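4.2 Arbitrating between two opinions

Kurer, our scheduler, takes its view of the table from two perception modules that were written separately and have never learned to get on. The first, Hao, runs on the fixed camera and proposes object masks for everything on the tabletop. The second, Lemum, runs on the wrist camera and has one job, deciding whether there is anything between the fingers worth closing on. An early version of Kurer simply averaged their confidences, a policy that will be familiar to anyone who has sat through a project meeting.

The layouts were chosen to be awkward for Hao in particular (Fig. 3). Clear plastic over white is hard enough. Pens laid across a clear ruler are worse, and Hao would at first return them as a single object of great ambition.
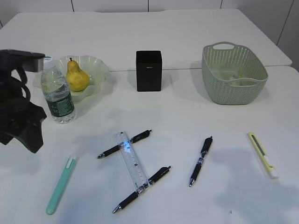

Fig. 3. A test layout from the Grasside set, fixed camera. Crossing pens and ruler in the front row; bottle, pear in bowl, box and basket behind.

We therefore let the planner treat every mask as a rumour. A mask must survive 3 consecutive updates before a grasp is planned on it, and any mask that overlaps another is split along its depth edge and queued again. Of 159 masks proposed during tuning, some 100 got through. Most of the rest were shadows, for which Hao retains a lasting affection.

Lemum fails differently. Its view is largely fingers, so we subtract a fixed template of both fingertips and score only the gap and a margin above it. 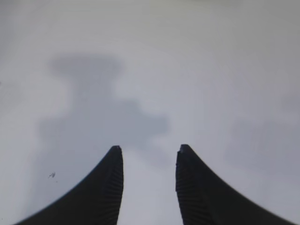 The margin matters more than we expected. A soft shadow with a rounded outline scores well on shape and badly on everything else, and the first Lemum weighted shape heavily. Marjan Asadi replaced that term with a sharpness ratio between the candidate region and the ridged inner faces of the fingers, whose texture is always available and never asks for calibration. A region much blurrier than the ridges is now marked as background and Kurer is told to keep its hands open.

When the modules still disagree, Lemum wins inside the final approach and Hao wins everywhere else. We tried a learned arbiter in May. It agreed with this rule almost perfectly and took 100 times as long to say so.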